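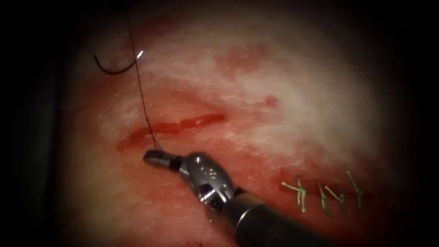
Subject: Re: [suture-learning] action chunks vs. single-step, first numbers

Hi Iraís, hi all,

I reran the comparison overnight with your suggestion and I'm pretty excited, so sorry for the long mail!

On 9:40 am, Iraís Chávez wrote:

> Nice result on needle pickup, but I'm not sure the gain comes
> from chunking. Your single-step policy also saw a shorter
> history. Can you match the history length and try again? Also,
> are you predicting tool motion in the base frame or relative to
> the current tip pose? With cable-driven arms I would bet on
> relative.
>
> Iraís

You win the bet. Relative to the tip pose is much better, and the gap is bigger than the one I was so proud of last week. Everything below uses the Fikeck pads and the same 819 demonstrations, with history matched at 15 steps for every policy. I ran 40 trials each, needle pickup only:

base frame, single-step: 9
base frame, chunked: 17
relative, single-step: 26
relative, chunked: 34

So chunking still helps once the history is matched, just less than I claimed. The base frame policies miss in the way you'd expect – the jaws close with great confidence a few millimeters away from the needle, because the joint readings drift with cable stretch and the policy believes them. The relative ones keep nudging over until they get there, and it's a joy to watch.

Two things I'd love opinions on. First, thread. Dark thread hanging across the camera view near a dark needle is still our worst case, and the policy sometimes goes for the thread where the two meet. The green thread on finished stitches doesn't seem to bother it at all. Has anyone on the Notstead side tried masking thread in training, or is it better to just collect more of it?

Second, how much data do we really need? I trained one relative chunked policy on a random 500 of the demonstrations and it got 31, so not far off. I'd like to go lower before we ask anybody for another recording session in June.

Configs are in the Wemo repo under pickup_relative. Knot tying is next, and I have no idea how that will go!

Ding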